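The Arm Is the Easy Part of the Budget

Buying the robot takes an afternoon. Paying for everything bolted to it, plugged into it and set down beside it takes the rest of the year, and most first-time buyers plan for it badly.

Clutholm packs mixed small goods for mail-order sellers. The items come in loose, in all shapes, and have to be picked out of a bin one at a time. When the company started looking at automated picking, the first spreadsheet had 2 lines on it: arm and installation. By September it ran to a second page.

Aba Eshun kept that spreadsheet. She says the mistake was starting with the arm, because an arm is what the sales brochure shows. The questions that cost money came later. What does the hand look like? Does it grip, or use suction, or both? Where do the cables and hoses go when the wrist turns? Who fixes it when a connector pulls loose on a night shift?

Her advice is to begin with the bin. Write down what goes in it, including the awkward things. A tape measure is heavy for its size and has hard corners. An open plastic tub gives a suction cup very little to hold from above. A studded building-block plate is flat but not smooth. If a quote is based on tests with plain cardboard boxes, it tells you nothing about your own goods.

Then ask for a trial with those items, in a metal bin like the one you plan to use, and watch what happens near the walls. Goods that end up against a side or in a corner are the hard cases, and the tool has to get down there without hitting the rim.
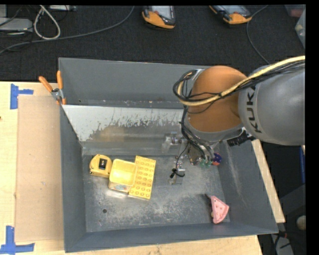
Eckhard Hellwig would put the money elsewhere. Spend it on people first, he argues, and buy a plainer machine than the one you want, because a shop with 7 trained operators and a modest cell will get more out the door than one with a fine cell and a single person who understands it.

Eshun doesn't disagree, but she wants training on its own line so it can't be cut when the hardware runs over. At Clutholm it nearly was. The quote from Braline covered a short handover session and nothing after that. Hirvonen asked more up front but included a return visit. Neither price listed spare cables.

Wear parts deserve a line too. Bins get scratched, cable loops rub, and fingers or cups need replacing. Clutholm set aside 500 dollars a month for these and treats anything left over as savings toward a second tool.

Floor space is harder to price. The arm needs room to swing, the controllers need a place to sit, and someone has to be able to walk around all of it with a cart. Measure before you sign. Clutholm had to move a rack at Mindov, its smaller site, and lost 400 square feet of storage that had been full all year.

The current plan there is one cell, run for a full season, before any decision on another. The order form for the second is already filled in, apart from the date.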